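Ticket: Cable transfer policy stalls when the cable crosses itself
Project: Rullard
Opened by: Shireen Engelbrecht
Status: Open, fix under test

Sunday, first entry. The old policy does well on straight cables and badly on tangled ones. It picks a grasp point, closes, lifts, and then the whole bundle comes up in one lump. Sisay, our simulator, never showed this, as its cables slide over each other far too easily.

Second entry. Good news! I retrained the grasp scorer on 2000 wrist views and added a penalty for points close to a crossing. It now prefers loose ends and outer loops. Each view gets 64 candidate grasps, and we keep the top 3 for a short test lift before committing to one.

Today's task is black cable, yellow tub to white basin, with the red cord left alone on the floor.

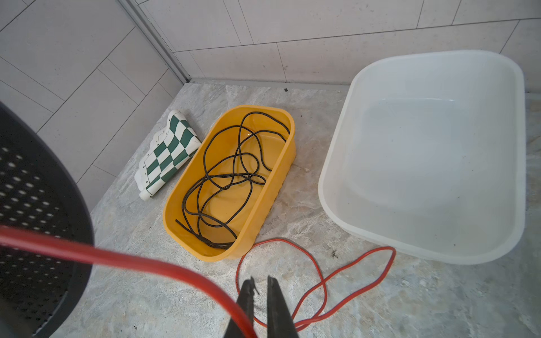
Does the crossing penalty need depth data?
It works from the colour view alone. Depth was too patchy on thin cable to help, so Dolik switched it off in the config and the scores got steadier.

Third entry. One fault left. When a cable passes very close to the lens, the scorer sometimes treats it as the best target, as it looks so thick. I've added a width limit - anything wider than the limit is masked before scoring. Early replays on the Rudport logs look lovely, with the top pick staying on the right cable.

To do: rerun the full replay set with the mask on, then try the test lift at half speed. If you have logs with two cables of the same colour, please attach them to this ticket. I'd love to see what it makes of them.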